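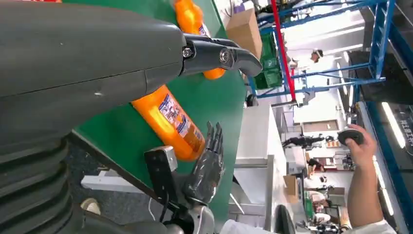 Search tickets Go Advanced All queues My queue

Ticket: label printer at Konen drops every other label, then stops altogether
Queue: Warehouse IT
Priority: raised to high
Opened: 2024-07-29
Status: closed, see last entry

Reported
Konen goods-in desk. Label printer skips. Prints one good, feeds one blank, prints one good, feeds one blank. After a while the red light comes on and it sits there. Switching off and on gets you a few more labels and then same again. They've got a delivery of 3000 cartons to book in and they're writing shelf numbers by hand with a marker. Not happy.

Entry 1
Rang the desk. Asked the usual. Yes it's plugged in, yes there's paper. New roll went on at start of shift. Asked whether it was the same type of roll as before, answer was "they're all the same". They are not all the same, but left that for now.
Asked them to hold the feed button until it calibrates. Did it twice. Fed a good arm's length of blanks and stopped in the middle of a label both times.

Entry 2
Remoted on to the desk PC. Queue had 300 jobs stuck in it, mostly duplicates from people pressing print again. Cleared the lot. Restarted the spooler. Test page from the driver comes out fine if you only send one. Send two and the second is blank. So it isn't the Resuvau stock program, it does it from plain Windows as well.
Driver version is the old one from January. Rumano site has the same driver on the same model of printer and no trouble there. Leaving the driver alone.

Entry 3
Checked label size in the driver prefs. Someone has set it to the tall shipping label. The goods-in roll is the short shelf label. That would explain a blank every other one – printer thinks each label is twice as long as it is. Changed it back to short. Saved. Test of three came out good, good, good.
Told the desk to carry on. Left ticket open till end of shift.

Entry 4
Desk rang back. Skipping again. Looked at prefs and it's gone back to the tall label by itself. Set it short again, watched it. Fine for a bit. Somebody on the packing bench printed a shipping label to the same queue and the setting flipped.
So: two desks, one queue, two label sizes, and whoever printed last wins. Packing bench was moved over to this printer when theirs went off for repair. No ticket for that, or not one I can find. Would of been nice to know.

Entry 5
Made a second queue on the print server pointing at the same printer. One called KONEN-SHELF, short label, locked. One called KONEN-SHIP, tall label, locked. Took away the right to change prefs for everyone bar IT.
Pointed out to both desks that this doesn't change the paper in the machine. If shelf roll is in, don't print shipping. If shipping roll is in, don't print shelf. They'll have to swap rolls and hold the feed button each time. Packing said that's a pain. It is. It's only till their own printer comes back.

Entry 6
Different fault now, or the other half of the first one. No skipping, but red light after a dozen or so labels. Went down in person.
Opened the lid. Gap sensor is the little black square on the slider under the label path, and the slider had been pushed right over to the edge. Backing paper was curling past it. Also a scrap of label stuck gum side down over half of it. Peeled it off, cleaned with a wipe from the kit, let it dry, slid the sensor back to the middle mark. Calibrated. Stopped dead on the gap first time.
Print head had a line of gum along it too. Cleaned that. Somebody has been at the roller with a blade, there's a nick in it near the left end. Not deep enough to show on the print yet. Ordering a spare from Yu, they had them in last time.

Entry 7
Ran 1000 labels off the shelf queue as real work, not a test. No blanks, no red light. One came out a bit faint on the left where the nick is but it scans OK.
Darkness was turned up to full, which is why the head was running so hot. Brought it down to the middle. Scanner at goods-in still reads them first go.

Entry 8
Rumano asked if they should lock their queue as well. Yes please, same way. Sent them the steps:
– on the server, open the queue, printing defaults, set the label size there and not on the desk PC
– security tab, untick manage for everyone except the IT group
– on each desk PC, remove the old printer and add the new queue by name
– print three in a row. One isn't enough, the first is always fine
– if it skips, lid up, check the slider and check for stuck bits before you ring

Third step matters. One of the Konen PCs still had the old queue as default and was quietly sending the wrong size from there. Removed it. Old queue now deleted on the server so it can't come back.

Entry 9
Roller arrived from Yu. Fitted it after the desk had finished. Two clips, ten mins with the lid propped. Old one binned. Faint patch on the left has gone.
Packing bench have their own printer back and are on their own queue again. KONEN-SHIP left in place but paused, in case it's wanted. Please don't delete it.

Still to do, separate ticket if anyone minds
– short and tall rolls are kept on the same shelf in the same plain boxes. Mark the boxes
– note by the printer: no blades on the roller. Ask for a wipe
– find out who can move a bench onto another printer without a ticket

Resolution
Wrong label size from shared queue, plus gap sensor out of place and partly covrered. Split the queues, locked the settings, cleaned and reset sensor, new roller. Desk confirmed working. Closing.

Contact Warehouse IT | Copyright Konen | Back to top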